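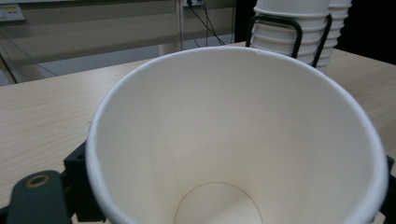 Paper cup tips for hand-guided demos

I've been teaching robots kitchen chores by hand since March, mostly at the breakfast table, and paper cups have given me more grief than anything else in the cupboard. Plates are easy. Spoons are fiddly but they forgive you. Cups squash, tip, stick together and roll off under the fridge! So this page is my running list of what works when you're using a hand-held gripper to show the motion yourself, plus a few notes at the end for those of you driving a real arm by remote.

Squeeze less than you want to

Bring the jaws up on both sides of the cup and stop closing the moment the wall stops sliding. If the rim goes from a circle to an egg, you've gone too far, and the robot will copy that squeeze every single time. I practice on a cup or two before I record anything (the squashed ones hold screws and rubber bands afterward, so it's no great loss).

Keep the stacks in a holder

Loose stacks lean. A wire cup holder keeps them upright, and you can still see the rims through it, so you know where one cup ends and the next begins. I store mine upside down. Put the holder toward the back of the table and leave yourself a clear patch in front, as wide as your forearm is long.

Unstick them first

New cups come packed tight and two will come away together when you least want it. Before a session, pull the whole stack apart, puff a little air between the cups, and nest them again without pressing. My friend Narendra Malhotra gives each one a quarter turn as he restacks. I've tried it both ways and can't tell the difference, but he's very sure.

Mind the seam

Every paper cup has a glued seam down the wall, and it's stiffer there than anywhere else. If one finger lands on the seam and the other on plain wall, the cup can twist as you lift. I don't line them all up, though. Let some land on the seam and some not, and just go slowly, so the robot gets to learn from both.

Move like you're being copied

You are! Come in, pause for a beat, close, lift straight up, carry, set down, open, back away. Leave out the little wiggles and second thoughts. If you fumble, put everything back and start that one over, and mark the bad take right then. I keep a pencil and an index card by the sugar bowl for it.

How many is enough?

For picking one cup off a stack and setting it down I did some 300 takes before the arm was any use, and it got properly steady when I hit 429. Manju Bhatt went all the way to 800 for hers, but she was also teaching it to turn the cup right side up, and that's a harder job. Spread them out over several evenings. My wrist complains after an hour, and my takes get sloppy before my wrist does.

Change one thing at a time

Shift the holder a hand's width. Swap the tall stack for a short one. Open the curtains. Do a batch each way before you change the next thing, and jot down what you changed.

If you're using a remote instead

With a controller you can't feel the cup give, so slow the closing speed right down and watch the rim. Make your approach from higher than feels natural. Tape a small X where the cup should land, do your first few, then peel the tape off before the real recordings or the arm may go hunting for it later.

Cleanup

Wipe the finger pads with a barely damp cloth, let them dry, and wipe the table too. Cups you've handled all evening shouldn't go back in with the drinking ones. I write a big P for practice on the bottoms and keep them in a separate bag on top of the fridge.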